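Handthorpe Prize in Naval History - Frequently Asked Questions

Who may enter?
Any student enrolled in the final two years of an undergraduate program at a participating academy or college. Officer candidates and civilian students are judged together. Previous winners may not enter again. Coauthored papers are not accepted.

What subjects are eligible?
Naval and maritime history of any period, including logistics, shipbuilding, hydrography, medicine and naval law. Papers on current policy are returned unread unless at least half of the argument rests on historical sources.

How long should the paper be?
The minimum is 2000 words. Footnotes, captions and the bibliography do not count toward the minimum. An appendix may be attached, but readers are not required to consult it.

What citation style is required?
Footnotes, not endnotes. Archival citations must give the repository, collection, box and folder. For ship's logs, give the name of the vessel and the date of the entry. Web addresses alone are not sufficient.

How do I submit?
Upload one PDF through the Trullus portal. Remove your name from the title page, the headers and the file properties. The portal assigns an entry number, which must appear on the first page. Entries close in October at 5:00 p.m. Eastern time. Form 1006 (faculty statement) is uploaded separately by the instructor.
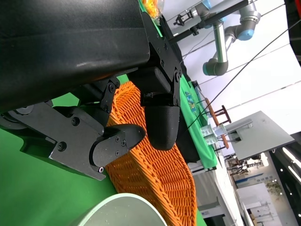
Gripper fingers over the rim of an orange woven basket.

How are entries judged?
Each paper goes to 3 readers, who score it separately on use of sources, argument and writing. If the scores differ widely, the prize chair, Saranya Achari, assigns another reader. Scores are not released. Written comments are sent to finalists only.

What does the winner receive?
The first prize is $2000 and a bound copy of the paper for the winner's department library. The Rivadeneira Medal is given for the best use of foreign-language sources and carries no cash award. Both may go to the same paper - this is at the discretion of the readers.

Will my paper be published?
The winning paper is offered to the Tarham Review, which makes its own decision and may ask for cuts. Authors keep copyright in either case.

Can I correct an error after submitting?
Yes, until the closing time. Upload the new file under the same entry number and the earlier version will be replaced. After closing, no changes are accepted.

Who do I contact about a portal problem?
Write to Ryan Treloar, prize administrator, through the contact form. Include your entry number and the text of any error message.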